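Two grippers, one tabletop

By the time you've picked up the same cup fifty times with somebody else's idea of a hand, you have opinions. I spent a week at the Kutcombe workshop squeezing things with two hand-held grippers, the Proden and the Grilar, and I came home with plenty.

Both tools do the same job. You hold one in your fist, work the fingers yourself, and a camera mounted on the tool records what the fingers would see if they had eyes. Later, those recordings help teach a robot arm to do the same chore. It means a person can gather lessons at a kitchen table, with no arm in the building, and I find that wonderfully sensible.

The Grilar is the prettier tool. It weighs 615 grams, closes with a smooth trigger and has moulded rubber fingertips you can wipe clean. The Proden weighs 300 grams, less than half that, and looks like something from a very good shed. I had expected to like the Grilar better, and for the first morning I did.

Then we moved on to bathroom things. Cups are friendly – they stand up and wait for you. A toothbrush lies flat and gives you a hard, rounded body to pinch, and the Grilar's rubber kept riding up over the curve and letting go. The Proden's foam gave a little and wrapped itself around the handle. You could feel the difference in your wrist.
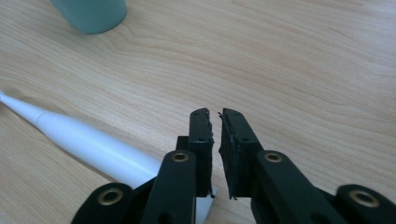
Foam jaws open over the tabletop, with an electric toothbrush and a teal cup for company.

Foam has its price, of course. It frays. The workshop cuts its pads from sheet and sticks them on by hand, and a ragged edge turns up on the recordings as a fuzzy border along each finger. Does that matter to the software? The crew at Kutcombe think it might, if one batch of recordings has crisp pads and the next has whiskers, so they note every pad change in a log. I read the whole log over lunch and enjoyed it far more than I should have.

The joints are my favourite part of the Proden. Its black links carry brass eyelets, and they look terrific, like the fittings on an old canvas tent. More to the point, you can take the linkage apart on a bench and have it back together before your tea goes cold. The Grilar's joints are sealed, so a sloppy one has to go back to the maker.

The camera view surprised me too. On both tools the fingers fill a big share of the picture, and small objects vanish behind them at exactly the moment you care about most. You learn to come in from the side. I got noticeably better at this over 154 practice grabs, and my forearm got noticeably grumpier, especially with the heavier tool.

For the last two days we fed both sets of recordings to the Quansah controller, which runs the workshop's one full-sized arm. Watching it reach for a cup with a little sideways swing I recognized as my own was a thrill I hadn't prepared for! It had picked up my habit of hesitating as well, hovering over the handle for a beat before closing.

If I were buying for a classroom, I'd lean toward the Grilar for its wipe-clean tips and tough shell. For long sessions with odd-shaped household things, give me the lighter one, a sheet of spare foam and a sharp pair of scissors. Kutcombe is trying a denser foam next, and I've already asked for a turn.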